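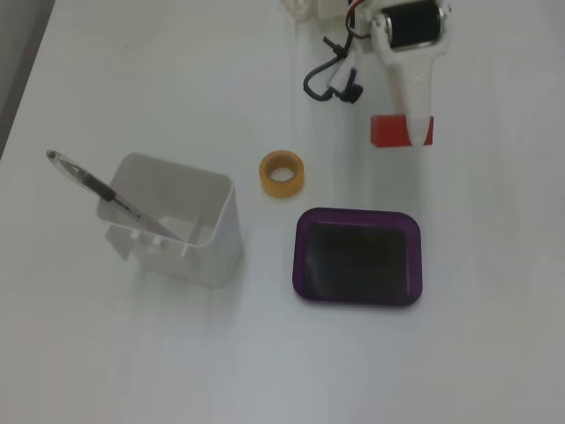

The arm with the red block at the gripper tip, and the tape, pen box and purple tray on the table.

Setting up the Zosholm desk arm kit: from parts bag to first block move

By Anca Rusu
Updated 13 May 2021

I have been building and rebuilding this kit since February and I still look forward to switching it on. It's a small printed arm driven by hobby-size servos, it sits on the corner of a desk, and it will pick up a block and put it in a tray without you writing a line of code. The paper guide in the package is fine for the mechanical part but it rushes through the bits where people get stuck (homing, cable routing, grip setting), so those get most of the space on this page.

I bought my kit at the normal price. Zosholm hasn't seen this page before you.

What you need

The arm kit, with all servos
The power brick from the package (12 volts, don't swap in another one)
A computer with a free USB port
A small Phillips screwdriver and a 2 mm hex key
One clamp, or the screw-down plate if you don't mind holes in your desk
A light-colored table with nothing shiny on it
A few small things to pick up, and something to drop them into
Masking tape

Set aside an evening. My first build took me two, but I had put the shoulder on backward and had to take half of it apart again.

Step 1. Give every servo its number before you build

All the servos come out of the package with the same ID, and if you bolt them together first you'll be reaching into the arm with a connector between two fingers, trying to set them one at a time. Do it on the bench! Plug in one servo, open the setup tool, choose Assign, type the number, wait for the beep, unplug it. Write the number on a bit of masking tape and stick it to the case.

The base is 1 and the gripper is the last one. The servos look identical, but the shoulder one has a different gear ratio and a small dot on the label. Keep that one separate.

Step 2. Center, then bolt

Still in the setup tool, press Center for each servo and leave the horn where it stops. Don't turn it by hand after that. If you do, press Center again.

Now build from the base up, following the drawings in the paper guide. Two notes from my own builds:

The four screws under the base go in loose first and get tightened at the very end. Printed parts have a little give, and they settle better that way.

The elbow bracket can be fitted both ways around. The right way leaves the cable slot facing the back of the table. Mine faced me for a whole evening and I couldn't work out why the arm kept stopping short on the left.

Step 3. The gripper

This is my favorite part of the kit. The printed fingers narrow down to a point, so you can get them in between objects that sit close together, and you can see what you're doing while you line them up. The motor lies crosswise on the bracket. Slide it in, start both screws, push it back against the stop, then tighten.

Leave a loop of slack in the cable at the wrist. I can't say this strongly enough. The wrist turns farther than you expect, and a tight cable will either pull its connector out or hold the joint back so that every move ends a few degrees off. A loop big enough to put two fingers through has worked well for me. Run the rest up the back of the arm and tie it at the forearm, never at the wrist.

Step 4. Homing

Clamp the base down. Power on, then connect USB, in that order. In the control window press Home and keep a hand near the switch on the power brick. The arm should rise, fold back and stop with the gripper pointing down at the table.

If it heads somewhere else, switch off and check these:

It turns the wrong way at the base: servos 1 and 2 have swapped numbers.
It rises and then sags: the power brick isn't pushed all the way in. It clicks.
It buzzes and doesn't move: a horn is off center. Go back to step 2 for that joint only.
It moves fine but stops early: look for a cable under tension.

Costel Nedelcu, who runs the kit's user list, also suggests homing twice in a row the first time. The second run is smoother, and if the two end positions differ you know a screw is loose.

Step 5. Lay out the table

You want a pickup spot and a drop spot, both well inside the arm's reach, plus one or two things in between that the arm has to clear. I like ordinary desk stuff for this. A roll of masking tape lying flat is a good low obstacle, an open box with a pen leaning in it gives you something taller, and a shallow tray makes a very forgiving target for early tries. Start with a block. Blocks have flat sides and stay where you put them, and a bright color on a white table is easy to see from your chair.

Keep the first layout simple and leave plenty of bare table on your own side, so your elbows and your coffee stay out of the way.

Once you like the layout, put small tape marks at the corners of the tray and the box. You will bump them, and with the marks you can put them back without teaching the whole move again.

Step 6. Teach the move

Press Teach and the servos go soft. Hold the arm before you press it - it will drop otherwise! Guide it by hand through these points and press Save at each one:

Above the block
Down at the block, gripper open
Same spot, gripper closed
Straight up, high enough to clear everything
Above the tray
Down at the tray
Gripper open
Up again

Press Teach once more to stiffen the joints, set the speed slider to 70 and play it back. The slider goes to 159 (why 159, I have no idea), and at the top end the whole arm rocks on its clamp. Get the path right at low speed and then creep up.

The point everyone skips is the fourth one. If you go from the closed gripper directly to the tray, the arm takes the short way and drags the block through whatever is standing there. I sent a pen box clean off the desk like that.

Step 7. Set the grip

Grip strength is a number in the gripper tab. For a small block I use 100. More than that and the fingers start to bow, and the block can pop out sideways, which is funny once. Less, and it slips on the way up.

For a pen, lower it a little and pick the pen up near its middle. For a roll of tape, try gripping the wall of the roll with one finger in the hole. That took me an embarrassing number of tries and I cheered out loud when it held.

How it compares, and what I'd change

I have also used the Brasteck starter arm, which Silviu Dumitrescu kindly lent me for a month. It's stiffer and quieter, and the metal wrist is lovely, but you can't print your own spare parts and the teach mode needs a paid license. For learning at home I'd pick the Zosholm again. If you need the same position over and over with real accuracy, the Brasteck is the better arm.

Things I'd like to see fixed on the Zosholm kit: longer USB cable, printed numbers on the servo cases, and a save slot for more than one taught move. Right now you have to export each move to a file and load it back in, and the file names are cut short for no good reason.

Wear has been minor. The play counter in my control window went past 4,000 last week and I've replaced one finger and one cable tie.

Next steps

Try stacking two blocks, or add a second tray and sort by color by hand-picking which move to play. Irina Lazăr has posted a set of softer fingertips on the user list, and they fit the standard bracket without any cutting. I'm printing a pair now and will add the grip settings to step 7 when I have them.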